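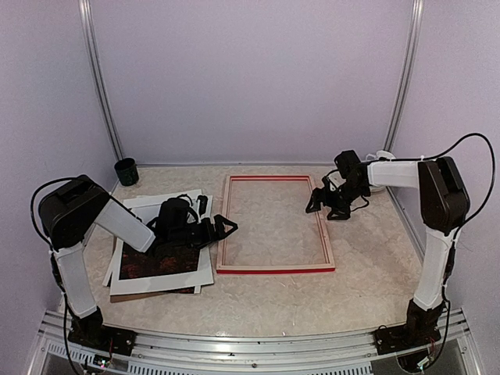
Work area of a Flotia framing cell, with an empty frame between the two arms and matted prints at left. Photo: Ditus

MEDIA RELEASE
For immediate release
Sun 18 April

Ditus pauses all Flotia framing cells after restart fault at Mulligan workshop

Ditus has asked every customer running a Flotia two-arm picture framing cell to stop automatic operation until a software correction has been installed and checked. The request follows an incident at the company's own workshop in Mulligan, where an arm moved while an operator was reaching into the cell to clear broken glass.

The operator received a cut to the left hand and a bruised forearm. She was treated at a local clinic and has returned to work on other duties. No customer has reported an injury.

The pause applies to all cells running controller release 4, regardless of when the cell was delivered. Cells still running an earlier release do not have the restart function involved and may continue in normal use. Customers who are unsure which release they have can read it from the first line of the start-up display, or call the service desk on the number printed on the controller door.

What happened

The Mulligan cell was partway through an afternoon run of matted prints. In a normal cycle the left arm takes the top print from the stack and the right arm steadies the frame until the print, the glazing and the backing are in place. The frame is then moved to the outfeed for pinning and inspection.

During one cycle the left arm lost its grip on a sheet of glass. The sheet landed on the edge of the frame and broke. The controller registered a lost part and put the cell into a protective stop, as designed.

The operator acknowledged the stop and reached in past the light curtain to remove the pieces. With the curtain interrupted, neither arm should have been able to move. The left arm stayed still. The right arm opened its gripper, rose a short distance and began to travel back to its waiting position, striking the operator's forearm and pushing her hand against the glass. She pressed the emergency stop and both arms halted.

The movement took place at reduced speed. Ditus does not regard that as an adequate safeguard and is treating the event as a serious safety failure.

"A person had her hands inside the guarded area and an arm moved. We don't need to know anything further to say the cell should be off," said Forough Ghorbani, head of engineering at Ditus. "Our operator did what the procedure told her to do. The procedure relied on a function that didn't work properly, and responsibility for that sits with us."

Cause

The company's investigation has found a fault in the restart routine introduced with release 4. The routine was written to save time after a lost part. Instead of sending both arms through a full homing sequence, it works out which arm was affected and lets the other return to its waiting position on its own.

Each arm in a Flotia cell has its own motion supervisor. When the cell is stopped, both supervisors are meant to check the state of the light curtain before accepting any new movement. Under release 4, the supervisor for the arm judged to be unaffected read a stored copy of the curtain state, taken at the moment of the protective stop. At Mulligan the curtain had been clear at that moment. The right arm's supervisor therefore accepted a return command even though the curtain had been broken after the stop.

The fault needs a particular order of events: a lost part, a protective stop, an acknowledgement at the panel and then an interruption of the curtain within a few seconds. If the curtain is interrupted before the acknowledgement, the stored copy is refreshed and both arms remain locked.

Ditus engineers reproduced the movement on a test cell using foam board in place of glass. The fault can occur on either side, depending on which arm loses its part.

The emergency stop circuit is wired separately and is not affected. It removes drive power from both arms whatever the software is doing.

Why testing did not find it

Release 4 was approved in December after a trial of 2,000 cycles, with lost parts introduced deliberately at intervals. In every one of those tests the technician broke the light curtain first and acknowledged the stop second, following the order in the written test plan. Operators at the workshop more often do it the other way around, as the panel is on the way to the cell.

"The test plan described how we thought people cleared a stop," Ms Ghorbani said. "We should have gone and stood beside the cell for a day and watched. That has been done now and the plan has been rewritten with the operators."

The investigation also looked at why the glass was dropped. The gripper fingers on the left arm were found to have worn pads, which gave a weaker hold on a sheet weighing 620 grams than the same fingers give when new. The pads are supplied by Gutus and were within their stated service life. Ditus had allowed a longer interval between pad inspections than Gutus recommends for coated glass. The interval has been cut to 1,000 cycles for all glazing work.

A worn pad did not cause the arm to move, and replacing pads does not make an affected cell safe to run.

What customers should do

Customers with an affected cell should take the following steps now:

Finish or abandon the current cycle with all staff clear of the cell, then press the emergency stop.

Switch off at the main isolator, lock it and attach a tag.

Remove frames, prints and glazing from the table only after the isolator has been locked. Wear cut-resistant gloves if any glass is broken.

Do not use the restart function, and do not try to go back to an earlier release from a saved copy. Some earlier settings files are not compatible with the current arm calibration.

Tell every shift, including cleaners and any contractors who work near the cell.

Manual jogging with the hand-held enabling switch is not affected by the fault. It should be left to trained maintenance staff, and only where an arm has to be moved to free a part.

Correction and return to service

The correction removes the single-arm restart altogether. After any protective stop, both supervisors will read the curtain directly, both arms will stay locked until it is clear, and a second acknowledgement will be needed from outside the guarded area. Each lost part will cost more time than it does under release 4.

A Ditus technician will attend each site to install the update. The visit includes a check of the light curtain and emergency stop, an inspection of the gripper pads on both arms, and a set of restart tests carried out with the customer's own operators using board in place of glass. The cell will be returned to service once the technician and the site's nominated safety contact have both signed the test sheet.

There is no charge for the visit, the update or any replacement pads. Ditus will also frame urgent orders by hand at Mulligan for customers who cannot meet delivery dates while their cell is off. Freight both ways will be paid by Ditus.

Gaëtan Masson, customer operations manager, said sites with a single cell and no hand-framing bench would be visited first.

"We know some of these workshops have exhibitions and school orders booked in, and a stopped cell hurts," Mr Masson said. "Call us and tell us what's due. Please don't turn it back on to get one job out the door."

The Mulligan cell remains locked out. It will be the last to return to service, after all customer sites have been completed.

Ditus has notified the workplace safety regulator and has provided the controller logs, the test records for release 4 and a statement from the operator, given with her agreement. The company will publish its full incident report to customers when the regulator has finished its enquiries.

About Ditus

Ditus designs and builds small automated workstations for picture framers, print studios and galleries. The Flotia cell uses two table-mounted arms to assemble frames, mats, prints and glazing. The company also runs a contract framing workshop at Mulligan, where its equipment is used on customer orders.

Media contact
Gaëtan Masson, Customer Operations, Ditus, Mulligan

Customers with an affected cell should contact the service desk directly. The desk will be staffed on weekends and public holidays until all site visits are complete.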